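October 31, 2024
Notebook, supporter goods bench, Pulberg

Long entry today, so get a coffee first. I promised Keisha I'd write down where we are on the tournament scarves before the details slide out of my head, and plenty of them already have.

Quick recap for anyone picking this up cold. The Vota Cup goes down to its last four next, and we have 362 scarf orders in from fans of all the sides, which is lovely and a bit frightening. Back in July we guessed that most people would want the favorites. We were wrong! Teixeira went out in the group stage, and their supporters are still ordering as if they'd won the thing. Plania scraped through on goal difference and I'd have bet good money against them, so please don't ask me who lifts the trophy.

Stretch test

Keisha Szabo ran the pull test on the new yarn this morning while I fussed with the tension dial. Nine samples, each hung with the same weight overnight and measured again before breakfast. Two of them grew more than I'd like, both from the looser setting. The other seven were fine. A scarf gets held over the head for a whole anthem and then gets tied around a railing, so I care about this a good deal more than the customers probably do.

My feeling is that we stay on the tighter setting and put up with the slower knitting. Keisha thinks we could split the difference. We've agreed to disagree until the next cone of yarn is open, and she did bring doughnuts, so she is ahead on points.
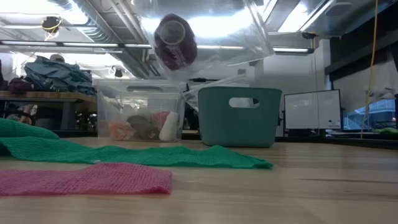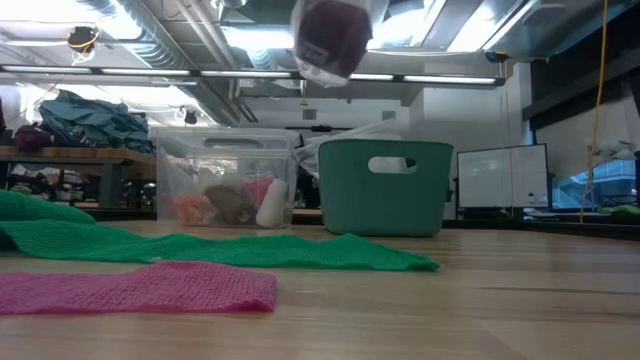 Green and pink knit on the bench, with the clear box behind.

Lettering

The club names are still giving me trouble. Plania is easy, all short and friendly letters, but the X in Teixeira closes up when the knit relaxes and from the back row it could be almost anything. I tried three versions on graph paper. The widest one reads best, though it pushes the crest over toward the fringe, and I don't love that. Asked Keisha to look at it from across the room with her glasses off and she got it on the second try.

Still to do

Reknit the two stretched samples on the tight setting and hang them again.
Ask Pulberg Dye Works if the next batch can match the last one.
Redraw the X one more time, wider at the middle.
Find the good scissors. I had them at lunch.
Write back to the gentleman who wants both semifinalists on one scarf (I think we can do it, but he has to choose which name goes on the left)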